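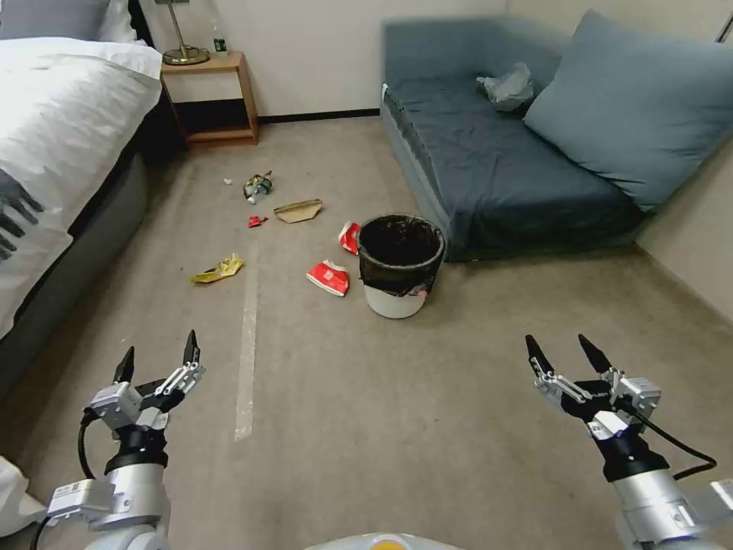 Litter pickup in the bedroom test area, both grippers open, lined bin beside the sofa.

Brito two-arm mobile base with Goltex parallel grippers
Rating: 2 out of 5
Use: indoor tidying trials, carpeted rooms

We bought the Goltex gripper pair as an upgrade for a Brito base that had been running on the older Romex hands. The pair cost $1,599. The Romex set was $2,179 when we bought it, so the saving looked good on paper. After 3,000 logged grasps I would not fit them again without changes.

Grip quality is fine. The pointed black fingertips get under flat items on short carpet better than the wide Romex pads did. Crumpled snack wrappers are easy. A flattened paper bag takes a second try if the fingers come down parallel to the fold, but that is a planning problem and I don't hold it against the hardware.

The fault is in the cable. On each gripper it leaves the side of the arm in an open loop, with no clip between the exit point and the forearm. When the arm reaches low and the wrist rolls outward, the loop swings wide and can catch on furniture. On ours the left loop hooked the edge of a bed base during a reach. The arm kept pulling, the connector backed halfway out, and the gripper lost its signal.

What happened next is the reason for the low score. On signal loss the Goltex controller holds the last commanded force and reports "idle." The Brito base reads "idle" as safe to move and drove off with the arm still snagged. Our operator hit the stop in time. The result was a bent side bracket and a torn duvet cover. With a person's hand in the fingers it would have been an injury report. The Romex hands opened on signal loss and raised a fault, and I had assumed any replacement would do the same. The Goltex manual does not mention the case at all.

Goltex support answered on a Saturday, to their credit, and sent a firmware setting that reports a fault in place of "idle." It is off by default and resets after every update. Holding force on signal loss cannot be changed.

A smaller complaint: bin liners. A bag folded over the rim of a bin hangs in loose folds, and the pointed tips pick it up on release. Twice the arm lifted the liner along with the wrapper. Raising the drop height fixed it.

Current setup: Durkia spiral wrap on both cables, two ties per forearm, fault setting checked at every startup - and no one inside arm's reach while the base is powered. No snags since January.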